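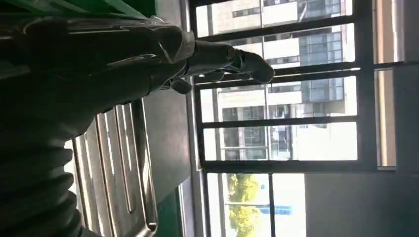 Wrist camera view, arm beside the window, film wrapped on the forearm.

Reading time: 2 minutes

5.2 Recording a set of examples

Use this section once the Kurkero arm has been homed and the wrist camera shows a live view.

1. Check the clear film on the forearm. Tape down any loose end before you move the arm.
2. Open Vorora and choose New set. Type the task name in lower case.
3. Set the length of each example to 300 frames.
4. Bring the hand to the start pose with the fingertips together.
5. Press the left pedal and carry out the task at an even speed. Press again to stop.
6. Mark the example Keep or Drop. Dropped examples stay on the disk for 5 days.

Note: The wrist view may be stored sideways. Do not rotate it. Vorora turns every file when the set is closed.

Note: Strong daylight can wash out window panes. Lock the exposure before step 5.

CAUTION: Keep the fingers clear of the window frame. Stay out of reach while the pedal light is on.

A set needs 79 kept examples before it can be sent for training.

We use cookies to improve this site. Accept | Settings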